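## Air purifier filter light stays on after a change

fonden17, 1/21/18

I put a new filter in my air purifier in September and the red light never went off. I've unplugged it overnight twice. Is the filter bad?

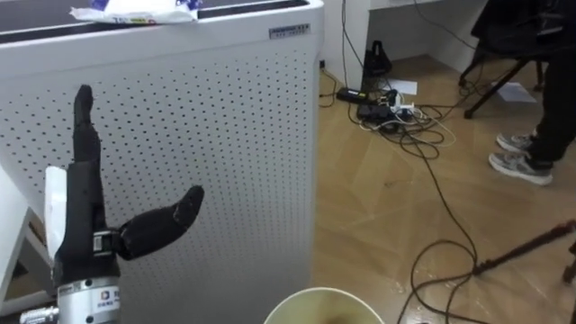 ### Grinumia

Probably not the filter. The light runs on a timer. Hold the reset button for 4 seconds with the power on. Check that you took the plastic bag off the new one too.

### cisholm537

Mine did that. I put tape over it.

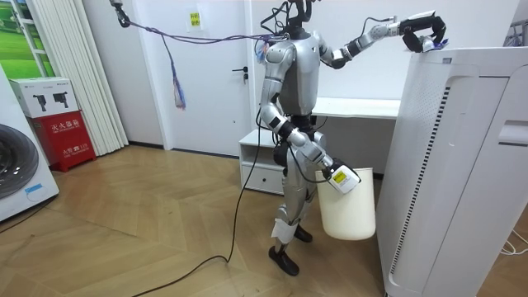

*Tall white air purifier, small room, herringbone floor*

Keep the intake off the wall, too.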